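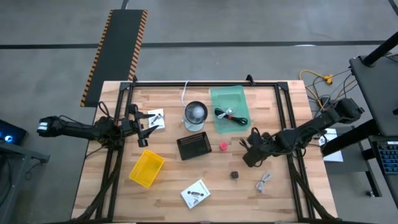
I have a drawer at home that's nothing but cords, so when Jaludside invited people in this May to see whether two robot arms could tidy a table, I went straight over. (I may have been hoping to come home with one.)

The chore sounds easy. Small stuff gets spread over a wooden table, cables and little cubes and so on, and the arms have to put it all away in a basket or a tray. My nephew can do it in a minute flat if there's a snack at the end!

Filipa Mota runs the tests, and she gave me the numbers without making me beg. Her team has logged 617 tries at the full tidy-up since winter. The arms finished 111 of them with no human stepping in. The limit is 15 minutes a try, and plenty of the failed ones simply ran out the clock.

"Cubes are fine. I'd leave it alone with cubes all night," she told me. "A cable is a different shape every time you touch it."

I watched for most of the afternoon and I have to say I got pretty invested. One arm went for a cord, got it, lifted it, and then the loose end dragged a cube along for the ride. The other arm waited. Then they both sort of started over, very politely, and I caught myself whispering "come on" at a machine.

Ashraf Ezzat, who manages a repair shop across town and came along to see if any of this would help him, wasn't sold. His benches get cleared every night by whoever is closing, and he figures that's still the cheaper deal. He did like how gently the grippers let go of things, and he asked twice what a pair would cost. Mota wouldn't say.

Next up for her group is folding dish towels, with another open afternoon planned once the arms can manage one in under 15 minutes. I've already asked to be on the list, and I'm bringing my own towels.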